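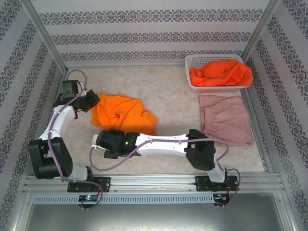
Two arms on the rail, three garments on the floor

From: Fatima Ibrahim
To: porous-ice list
Date: 14 Dec 2021
Subject: Re: two melting peaks in the Emmont silica

Dear Yakubu, dear all,

Thank you for the long message and for the attached curves. I have read them twice, and I also looked again at our old measurements of the same powder. I answer between your paragraphs, so that the others on the list can follow.

Yakubu Bako wrote:

> We filled the Emmont silica with distilled water, closed the pans,
> cooled them and recorded the heating curve. As expected there is a
> broad peak well below zero for the ice inside the pores and a sharp
> one near zero for the ice outside of the grains. My question is about
> the first one. In most of the runs it is not one peak but two, quite
> close to each other. Does this mean that the powder has two pore
> sizes? The supplier's sheet gives only one.

It is possible, but I would not conclude this from the heating curve alone. The usual relation says that the melting point goes down in proportion to one over the pore radius, after you subtract from the radius a thin layer of water at the wall which does not freeze. So two peaks can be two radii. But you can get a double peak also from a powder with one pore size, if the grains are filled to a different degree. In a pore which is only partly filled the ice has another shape, and the surface between ice and vapor starts to matter. The melting temperature is then not the same as in a full pore of the same radius.

This is easy to check. Please take one batch, divide it, and prepare it with three amounts of water: clearly too little, nearly enough, and clearly too much. If the two peaks keep their ratio in all of them, I will believe in two pore sizes. If the smaller one disappears when there is a lot of water, it was the filling. We had such a case in Undovville with a different glass, and I lost much of a summer on it.

> The freezing curve has only one peak in this region, and it is
> much lower than the melting. I know that hysteresis is normal. But if
> there are two pore sizes, should I not see two peaks in freezing too?

Not necessarily. Freezing in pores depends on how the ice gets in. When there is already ice outside of the grain, the front must pass the narrow places before it reaches the wide ones. A wide pore that is connected to the outside only by a narrow neck will stay liquid until the neck freezes, and then both freeze together. You see one peak. In melting the neck has no such power, and each part melts at its own temperature. For this reason many people use the melting branch for the size and the freezing branch for the connections between the pores. I think this is a good habit, but it supposes that you are slow enough in both.

And here I have a question to you. What was your heating rate? In the header of the files I see two different values, and I do not know which one is the real one and which is what somebody typed in the form.

> For the total amount of water in the pores I divided the area of the
> first peak by the heat of fusion of bulk ice. The result is too small
> compared with the weighing. It is smaller by nearly a third. Is the
> balance wrong?

No, I think that the balance is right and the division is wrong. There are two reasons, and both go in the same direction.

First, the layer at the wall does not freeze at all in your temperature range. It is only one or two molecules thick, but in narrow pores this is a considerable part of all the water. It is on the balance and it is not in the peak.

Second, the heat of fusion is not a constant. It becomes smaller when the temperature goes down, because supercooled water and ice have different heat capacities, and the water has the bigger one. If your peak is well below zero, you must use the value for that temperature. With the bulk value at zero you divide by a number which is too large.

When I put both corrections into your data for the first pan, the difference to the weighing becomes small, and I would be content with it. I send the calculation separately, it is only a short table.
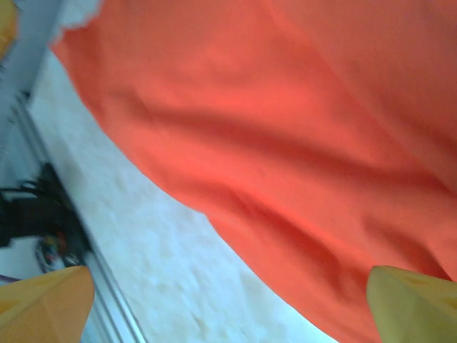 Orange-red cloth, between the yellow fingers

> For the volume I took the density of ice as 916 kg per cubic meter.
> Is this acceptable in the pores?

For the purpose of your report, yes. The density of the ice in the middle of the pore seems to be near to the bulk one. The layer at the wall is another question, and different methods give different answers there. I would only write clearly in the text which value was used and for which part, so that a reader can repeat it with his own number.

Please be careful with one point. If the pores are completely full and you cool, the ice needs more room than the water had. Something has to leave, and some water is pushed out to the outside of the grains, where it freezes as ordinary ice. After several cycles your sharp peak near zero can grow and the broad one can shrink a little. In your files I believe I see this between the first and the fourth cycle, but the baseline is not straight and I do not want to say it strongly.

> Some pans were dropped directly in liquid nitrogen and not cooled in
> the instrument. I thought at 77 K everything must be frozen, so it
> should not matter how we arrive there.

I must disagree here a little. It matters how you arrive. With a fast cooling some part of the water in the narrow pores can become a glass, or it can become very small and defective crystals. When you heat it again, it will crystallize or rearrange itself on the way up, and this gives off heat. If you look at your nitrogen pans, there is a weak bump in the opposite direction long before the melting. I do not see it in the slowly cooled pans. You should not put the two groups in the same average.

> Should we repeat everything? Together with the old data we have 1,772
> curves, and I would be sorry to throw them away.

Please do not throw anything away. I would sort them. Trama can do it if the cooling history is written in the header, and for the older files it is sufficient to add one line by hand. Use the branch with the new baseline routine, not the one from the download page, which still draws a straight line under both peaks and takes a part of the small one away. After sorting I would repeat only a group of 40 pans, all from one bottle, slowly cooled, with the three fillings which I described before. It is perhaps two weeks of instrument time if you are not disturbed.

One more thing about the pans. You write that they were weighed before the run. Were they weighed after it too? A pan which leaks loses water mostly during the heating, and the lost heat looks like a broad slope on the right side of the melting peak. In two of your curves the slope is there. If the mass is different afterward, I would leave these curves out without further discussion.

About the talk in Bragança: the abstract needs to be ready only in July, so there is time for the repetition. I would prefer a title which does not promise two pore sizes. "Melting of water in partly filled silica" is a bit dry but nobody can complain about it later.

If someone on the list has nitrogen adsorption data for the same powder, I would be very thankful for a copy, also when it is from an older bottle. It would tell us about the sizes in a way that does not depend on ice.

I apologize for the length of this message. I am in the laboratory until the end of next week, and after that I read mail only in the evening.

With kind regards,
Fatima

--
Fatima Ibrahim
Thermal Analysis, Undovville
To leave the list, send a message with the word "leave" in the subject line.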